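Week 4 — Collecting demonstrations: what the count leaves out
Notes by Hanane Benmoussa

Reading for Tuesday: the Waludix collection guide, first half only.

Vendors like to quote size. Paveck advertises 2,000 demonstrations per task, and the number tells you very little. Ask how many people made them, on how many tables, and who threw out the bad ones. If one person did the same reach all afternoon, you have one habit recorded many times.

Be wary of "natural" too. Hand-held grippers are cheaper than teleoperation, but people move differently once they are holding one. Mohcine Hamdy will argue the other side in section.
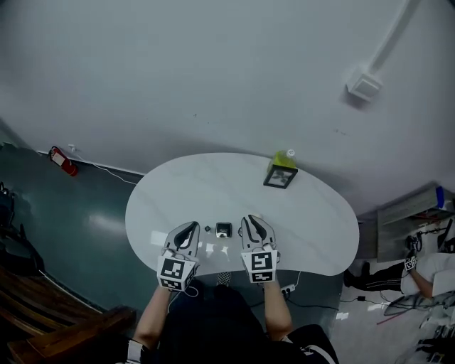 Variety has to be planned before anyone picks up a gripper. Varying the objects is the easy part, and most groups stop there. A small picture frame with a bottle of yellow-green liquid directly behind it is a fair start — a reach for the bottle has to deal with the frame — but if they stand that way in every episode, the model may learn the spot and ignore the bottle.

For section: write a plan for 10 episodes, changing 3 things. Say which one you expect to make no difference.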